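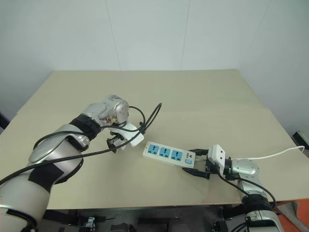 Hi Urmila,

Quick update on the Bravach two-arm kit, as promised, before you see Watkins on Wednesday. We're now 3 weeks into the loan and I'm enjoying it a lot more than I thought I would!

Most of May has gone on the plug job: one arm steadies the power strip, the other brings the plug to it. We've logged 39 tries so far out of the 100 you're paying for, and 11 went home cleanly. Not brilliant, I know, but nine of those came after Renu slowed the final approach (the factory setting is far too keen). The grippers hold well. My grumble is the cabling on the arms, which I'd like tidier before anyone at Trellstead signs for a second set, and the manual, which is dreadful.

Support has been quick, mind you – two emails, both answered the same morning.

Next up is the rest of the tries, then the same again with the strip turned to a different angle. Could you ask Watkins whether we can keep the kit a bit longer? I'll send Renu's log over once she's finished it.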